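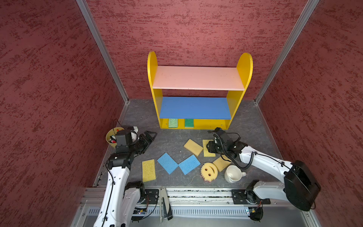
Most advice on keeping a cleaning cupboard starts with a shopping list, and I would like to start this chapter by asking you to put the list down. Sponges are cheap, they come in packs, and they are the one item a household will go on buying without checking what it already has. The result is familiar. A small yellow shelving unit has two green sponges standing neatly in its bottom compartment, while yellow and blue ones lie all over the floor in front of it, keeping company with a white mug. The shelf is perfectly good. Whether a shelf by itself makes anybody tidy is the question for the next few pages, and I should say early on that I doubt it.

## Chapter 10: A Place for Sponges

### What this chapter covers

Chapter 9 dealt with bottles and sprays, which at least have labels. Sponges, cloths and scrubbing pads have none once the wrapper is gone. By the end of this chapter you should be able to:

- sort a mixed lot of sponges by job
- choose a storage place that people will use
- judge the common claims made about colour coding
- decide when a sponge has reached the end of its useful life

You will need a pencil, a tray and every sponge in the building you live or work in. Do not buy anything.

### Sorting by job or sorting by colour?

Many training courses teach that each colour of sponge should have its own room or task. Yellow for the sink, blue for the bath, green for pans, and so on. It sounds sensible, and in a large workplace with a written chart it may be. At home I have rarely seen it last. Packs are sold in mixed colours, one colour runs out first, and somebody reaches for whatever is left.

There is a second difficulty. A colour tells you nothing about the surface. Two green sponges can be different shades, one minty and one dark, and a chart that just says "green" does not help you choose between them. Novelty shapes make matters worse. Where does a round yellow sponge with a smiling face cut through it belong? By colour it goes with the plain yellow rectangles. By use, it might be for cups and glasses, or it might be a present that was never meant to do much work at all.

Imelda Salazar, who taught the household course at Calimlim before I took it over, kept to the colour system for 11 years. In her notes she admits that she repeated the lesson every January and found the same muddle by spring. Her later method, which we use in this book, was to sort by job first and let the colours fall where they like. She used three groups: food, washing surfaces, and floors. I have added a fourth — "don't know" — and in most homes it is the largest.

### The trouble with shelves

Shelving makers are fond of before-and-after pictures. The Kirnum catalogue claims that an open shelf unit "ends clutter", and the Cleno leaflet says much the same in bigger letters. Neither says who is supposed to do the lifting. An open shelf holds what is put on it, and people under the age of 10, along with a good many older ones, put things on the floor.

A low compartment does have something to be said for it. Sponges stood upright side by side take up little width and can be seen at a glance, and a lip at the front stops them sliding out. A higher shelf is better kept for things you use less often. Before you give any shelf over to sponges, though, check that air can reach them. A wet sponge pushed into a closed corner will smell, whatever the shelf cost.

Small round tubs are another favourite of mine to argue with. They are sold for sponges and end up full of pens. If a bucket in your house already holds markers, leave it alone and find somewhere else for the scrubbing pads.

> **Try it**
> Gather every sponge you own on the tray. Sort them into the four groups without talking to anyone else in the house. Ask a second person to do the same, and write down each sponge you disagreed about. Keep the list for section 10.2.

### A note on figures

The Stullach guide tells readers to replace a sponge after 26 uses. I have not found out where that number came from, and a light wipe of a table is hardly the same as a burnt pan. Section 10.1 begins with a simpler check, made with your eyes, your nose and a clean sheet of white paper.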